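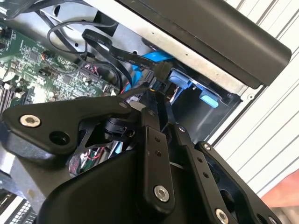 Besuch in der Gemeinschaftswerkstatt Trerkow, April

Die Werkstatt liegt im Hinterhaus einer ehemaligen Druckerei und hat 21 Mitglieder. Gebhard Bühler führte uns zu viert durch die Räume, Beginn 16 Uhr. Anlass war der Stand des Projekts Sarkenden, eines Arms zur Zerlegung ausgemusterter Desktop-Rechner.

Der Greifer ist Eigenbau: mattschwarze flache Metallplatten, Gestänge mit Bohrungsreihen, Senkschrauben mit Innensechskant. Die große Öffnung in der Seitenplatte spart laut Bühler Gewicht. Die Konstruktion stammt von Randa Mahasneh, inzwischen in der 7. Revision. Bisherige Materialkosten für Arm und Greifer: 1.274 Euro, ohne Netzteil.

Am Arbeitsplatz ging es um das offene Gehäuse eines PCs. Die Platine ist gut erreichbar, schwierig sind die Leitungen davor: ein schwarzes Flachkabel mit Aufdruck, darunter »12V«, lose Schlaufen dünner Rundkabel über dem Mainboard, daneben ein blaues SATA-Kabel in Richtung Laufwerksschacht. Die hellblauen Kunststofflaschen am Schacht dienen Florencio Manzano, zuständig für die Software, als Referenzpunkte. Sie heben sich farblich vom Blech ab und werden auch bei schwacher Beleuchtung zuverlässig gefunden. Schwarze Stecker vor dunklem Hintergrund sind weiterhin ein Problem.

Diskutiert wurde die Breite des Greifers. Sawsan Azar schlug vor, die linke Platte zu kürzen. Mahasneh will zuerst das Spiel in den Gelenken messen. Die Steuerung läuft auf einem Board von Bataineh, Regelzyklus 4 ms.

Zeichnungen und Stückliste liegen in der Werkstatt aus, eine Veröffentlichung ist nach der nächsten Revision geplant. Rückfahrt über Mumville, 18:40 Uhr.

Maysoun Darwish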